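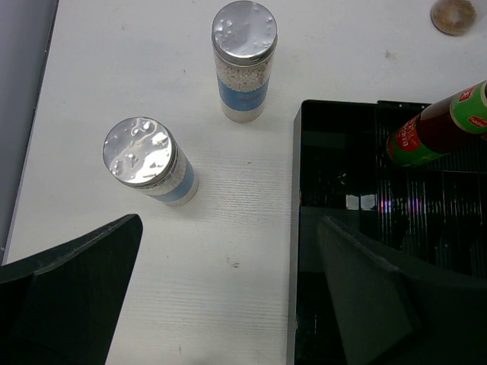

What should we do with the people at the packing bench when the robot cell starts?

Keep them at the bench for the first month, give them the job of teaching and checking the cell, and write down their new tasks before the first shift with the robot.

Home | Guides | Floor and Packing | Training | Archive

September
By the shift support desk, Jirkance

This guide is for team leads who will get a robot cell beside a hand packing bench. I wrote it after we did this at Jirkance, where we put mixed goods into trays for small shops. Our arm was installed by Hirvonen and the order software is Ravetent. If you have other equipment, the screens will be different, but I think the order of the work can stay the same.

Before the arm comes

Take one full week to write down what people do at the bench. I do not mean the official work instruction. Ours had 12 steps, and it did not say that packers turn labels to the front, wipe a sticky lid, or put aside a jar when the lid does not sit straight. The robot will not do these things if you do not ask for them, and then somebody finds the bad jar at the end of the line.

Ask the packers to write in their own words. Some of our people were shy to write, so we let them talk while the lead made notes. Do it during paid hours.

Choosing the first goods

1. Start with goods that have one shape and a hard wall. Jars with a metal screw-top lid and clear sides are a fair first choice, but a shiny lid can confuse the camera under strong lamps. Test them under the same light you will have on the night shift.

2. Keep bottles for later if they must lie down in the tray. A bottle can roll when the tray is moved, and the packer knows how to hold it with the other hand. A cell with one arm has no other hand.

3. Teach each item in more than one position. Put it upright, then leaning, then on its side. Real goods do not stand as nicely as in the demonstration.

4. Do not mix glossy black trays and white trays in the first weeks. We did, and lost two evenings to it. The ceiling lamp makes a bright spot in the black tray, and the system took it for an object.

Dividing the work

In our plan each shift has three tasks. The feeder puts goods on the table and brings empty trays. The checker looks at every full tray and corrects it. The minder watches the arm, answers its stops and writes the reason in the Ravetent log. Change the tasks every two hours. We first left the same person as minder all evening, and by 21:00 this person was very tired, although he had lifted almost nothing. Watching is also work, and it should be paid at the same rate as packing or higher.

Make sure that every minder can stop the cell without permission. Say it aloud at the start of the shift, also to the people who heard it before. The stop button must be in reach of the feeder too. No one puts a hand on the table while the arm is enabled, even to fix one jar.

Reading the numbers

On our best day the cell filled 1,408 trays. The bench on a good day makes 2,000, with more people. Please do not hang these two numbers side by side on the wall, as we did. The packers read it as a race, and some began to help the robot by placing every jar in the perfect spot, so our results looked better than they were. Now we show only the number of stops and the number of corrected trays.

If one item is corrected more than 5 times in a shift, take it back to the hand bench and teach it again the next morning. The packer who corrected it should be present for the teaching.

What changed for us

Wrist pain is reported less, and the feeder walks much more than before, so good shoes became a topic. There is less talking, because the feeder stands with the back to the others. We want to turn the table for this reason. Two of our packers asked for the Wutilus course in basic cell operation and they now teach new items alone. Others prefer the hand bench and we still need them there, mostly for gift orders and anything soft.

Questions about pay grades came earlier than I expected, in the second week. Have an answer ready from the office before you start. We had none, and it took until the next month to repair the mood.

Keep the paper notes from the first week. We still open them each time a new item is added to the cell.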